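5/29/22, Wendstead, back bench

Spent most of the session guiding the arm by remote for the block task, and I'm happier with my hands than I was at Murnside, where everything I did came out jerky. Borislav Atanasov sat with me for the first 11 runs and was very patient about it.

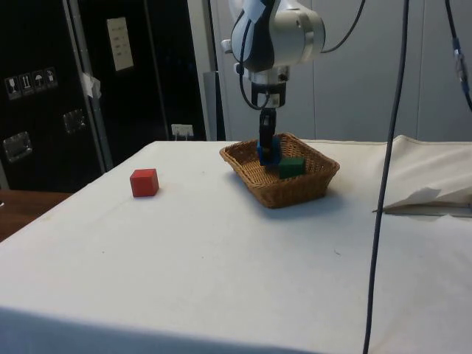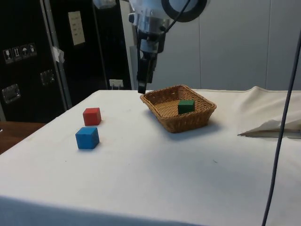

Note to self on the grip button — I keep squeezing before I've stopped moving, and the arm will surely learn that from me. With the dark green block sitting in the right-front part of the basket, I want to come in slowly and keep the fingers clear of it, even if the run drags on. Borislav thinks 22 seconds is fine. I'd sooner have slow and clean. Still to do: rename run 2, and ask Mathew for the longer cable before July.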